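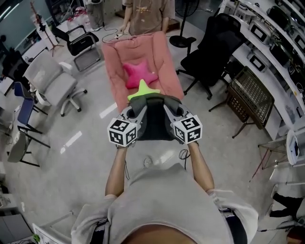

Sigo sin creerme del todo lo de enseñar a un robot a base de repetir la tarea con pinzas en la mano. En Pascombe me hablaron de 655 demostraciones para ordenar cojines y peluches, como si la cifra ya fuera un argumento. Yo hice 20 y las últimas me salieron con desgana, girando la muñeca de cualquier manera. ¿Eso también lo aprende?

Mireille Royer me contestó que la variedad viene bien. Puede ser. Pero variedad es cambiar de sillón, de sala, de persona, y con el mismo sillón rosa toda la tarde yo veo poca. Le pedí los resultados en una casa que no conozca el sistema y todavía no los tienen. Cuando los tengan, vuelvo a escribir.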